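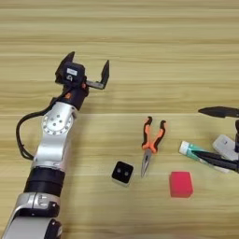
Our project started with a drawer. Imani Baptiste and I share a workbench in the back half of the Ovville study hall, and for most of last year everything small that we owned went into one deep drawer underneath it, where it stayed until somebody needed it badly enough to dig. We wanted to find out how much time two ordinary people lose that way, and whether a better way of putting things down would give some of it back. A pair of needle-nose pliers with orange-and-black grips is a good example, because the handles splay open in a V when you lay them on the table, and in a drawer that V hooks onto everything near it. A red block about as plain as a sponge gives no trouble at all, and neither does a little black square one with two round holes in the top - they sit flat on the wood and wait for you.

3 min read

What we did

We began in September by writing down every search that took longer than it should have. By the end of the month we had 105 of them in the notebook, which was more than either of us had expected and a bit embarrassing to hand in. Then we emptied the drawer one long Sunday, sorted it by shape (flat things, round things, things with handles) and moved the handled tools into a shallow tray lined with felt. Our advisor, Clive Bainbridge, had suggested sorting by job, and we did try that first, but we kept arguing over which job the pliers belonged to!

What we found

Before the change, our slowest search took 300 seconds, and that was for a screwdriver Imani was sure she had just put back. With the tray in place, handled tools were the quickest things to find. Small flat pieces hardly improved, I am sorry to say, and we think they need a tray with dividers. We would also want more people than just the two of us, as by then we both knew the layout by heart.

Imani is cutting the dividers now out of leftover card, and the felt still needs gluing down at one corner.

Contact the Siviser student projects page | Copyright Siviser | Back to top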